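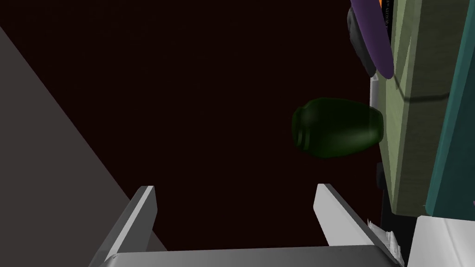 I've had the trial of Provlow for a bit over a fortnight now and a few of you have asked whether it's worth the money, so I'm writing it up before I forget the annoying bits.

For anyone who missed the July post: Provlow is a simulator for people who want to teach a gripper to pick things up without owning an arm, or without risking the one they do own. You get a set of virtual rooms, a shelf you can fill with household odds and ends, a two-fingered gripper and a view from the wrist. You drive it yourself with a gamepad, save your attempts, and then train on them. It's made by a small outfit called Urrutia, who also do a warehouse package that I can't afford and wouldn't know what to do with.

Installing it took most of a Saturday. The installer wanted a graphics driver newer than mine, the newer driver wanted a restart, and after the restart my second monitor had gone a sort of lemon colour. Felista Okoth on the Gullmont forum had already had the same thing and posted the fix (turn off the HDR setting, restart again), so thank you Felista, I owe you a pint.

Once it's running it's lovely! The starter pack has 200 objects in it, all scaled properly, and they've gone for the kind of stuff you'd really find at home, jars and cartons and what looks very much like an aubergine. I've spent most of my time on a green jar, glossy, a barrel sort of shape with ridges round the neck, because it's a pig to hold. Grab it round the middle and it rolls out. Grab it by the neck and the heavy end swings down and clouts whatever is next to it. When it's on its side with a big olive carton right up against one end, like the view at the top of this post, you've got hardly any room on that side and you have to come in with the fingers wide open and hope. I dropped it so many times on the first evening that my other half asked me to please turn the sound off.

The wrist view is the best thing in the whole package for me. It sits just above and behind the fingers, so you see both of them all the time, with the palm across the bottom, and after an hour or so your thumbs just sort of know how far away things are. The downside is that anything close to the wrist is enormous. You get a great slab of flat grey down one side and you can't tell if it's a shelf or a wall until you back off. There is a room camera you can pop up in the corner but it eats the frame rate on my machine, so I mostly went without.

Lighting is a mixed bag. The fingers look great, they catch the light along the top edges and you can judge the angle from that. The backgrounds can be terribly dark though, nearly black, and dark objects on dark backgrounds are hard work. I lost something small and dark in a gap between a box and a shelf and only found it by nudging it. There's a brightness slider, buried three menus down under "Scene extras", and it goes back to the default every time you load a new room. Please fix that, Urrutia.

I also don't love how the soft things behave. Anything crinkly or papery acts like a lump of plaster. You pinch it and nothing gives. Oduor Mfaume, who has been on the beta a lot longer than me, says soft objects are on the list but he's been hearing that since spring.

Training is the part I was dreading and it went fine. I recorded 200 goes at the jar (some very ugly), pressed the big button, went to bed, and in the morning there was a thing that could pick up the jar. Not every time, and it's hopeless if you stand the jar upright, which I never showed it. I've since tried the same model on my little Voltance arm with an old chutney jar and the less said the better, it closed its fingers a good inch to the left and stayed there looking pleased with itself. Sharada Rodrigues reckons my camera is mounted at the wrong angle compared to the virtual one. She's probably right, she usually is. I'll print a new bracket and have another go.

Support has been decent. I wrote in on a Tuesday night about the gamepad triggers being swapped and Erick Ogola replied the next morning with an actual settings file attached, which worked first time.

Price: the hobby licence is monthly and you can stop whenever you like, but you only get 2 rooms with it, the kitchen and the store cupboard. The full set of rooms is on the yearly plan and that's a lot of cash for a hobby. I'd start on monthly and see if you're still using it after the clocks change. I've gone for monthly myself.

Next time, the bracket. If anyone has measurements for the Voltance wrist plate please stick them in the comments, mine is glued on and I don't fancy taking it off.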